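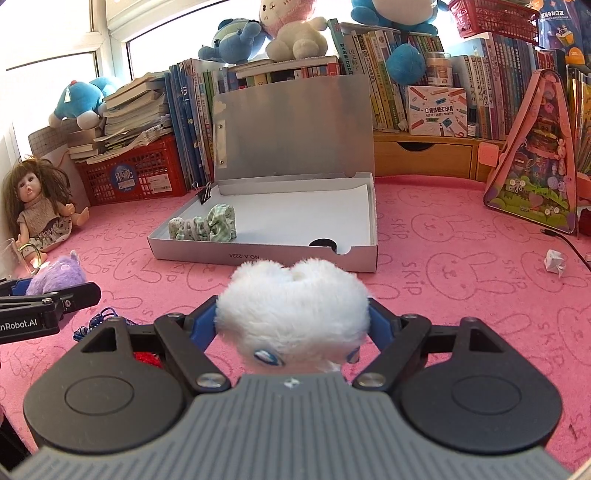
Nornbridge Area Campgrounds > Riverside sites and cabins

Ratton River Park: powered site or cabin for a week?

mapleturn
Posted 1/8/22
We have a week booked at Ratton River Park in June and need to decide by the end of the month whether to keep the powered site or switch to a cabin. Two adults, two kids, one older dog. The cabin comes out at 700 for the week and the site is 440. We have our own trailer, 24 feet. Has anyone stayed in both? The park website has one photo of a cabin and it's the outside.

drusov_4
We did a cabin two summers ago. One bedroom with a queen, bunks in a kind of alcove by the door, small kitchen with a two-burner stove. No oven. Bathroom was fine, shower is small. Bring your own sheets and towels. They will rent you a set but it's extra per bed.
Dogs are only allowed in two of the cabins, the ones nearest the road. Call and ask for those by name or you'll get put in one where you can't have the dog.

gravel_lot
If you already own the trailer I don't see why you'd pay 260 more to sleep in a smaller space. Keep the site. The river row is the good one. Grass is level, the hookups are on the correct side, and you can hear the water.

pinehurst88
Disagree on the river row. It's the good one in August. In June the low end stays soft and I watched two rigs get pulled out by the park tractor. Ask for the upper loop. It's a longer walk to the showers but the ground is gravel.

gravel_lot
I've been there in June four times and never had a problem.

pinehurst88
Which sites? Low end is everything past the second water tap. If you were above that you'd have been fine.

gravel_lot
Above it, I guess. We always ask for one close to the office.

mapleturn
Thanks. We were given a river site but the confirmation doesn't say which one. I'll call. Is 24 feet plus a pickup going to fit in the upper loop?

pinehurst88
Yes. The turn at the top is tight, go around it clockwise. There's a sign but it's faded.

hodoroaga_fan
Slightly off topic, but has the OP looked at the Hodoroagă place on the other side of Nornbridge? It's at 2,041 feet so it's cooler at night, and every cabin takes dogs. There's a deposit of 500 though, and you get it back when they've checked the cabin, which took them nine days in our case. No river. There's a pond.

drusov_4
Nine days is long. Ratton took a card number and never charged it.

hodoroaga_fan
It did all come back. I'm just saying plan for it.

two_coolers
We go to Ratton with kids every year. Things I'd want to know:
Quiet hours start at 10 and they do come around.
The store sells ice, milk and firewood. For anything else you drive into Nornbridge.
The laundry takes quarters only and the change machine is usually out.
Phone signal is OK at the office and poor along the river.
The playground is next to the upper loop, so if your kids are small that's another point for going up there.

gravel_lot
Also means you hear the playground all day.

two_coolers
True. It empties out at dinner.

mapleturn
Called this morning. They moved us to the upper loop at the same price and both dog cabins were already taken for our week anyway, so that settles it. The woman at the office said cancellations need 14 days' notice now. It used to be seven. We'll bring quarters.

pinehurst88
Good choice. Bring leveling blocks too, a few of those sites slope toward the road.

drusov_4
Do you know if they've fixed the dump station? It was closed when we left last time and we had to use the one in town.

mapleturn
Didn't ask. I'll call again closer to the date and post what they tell me.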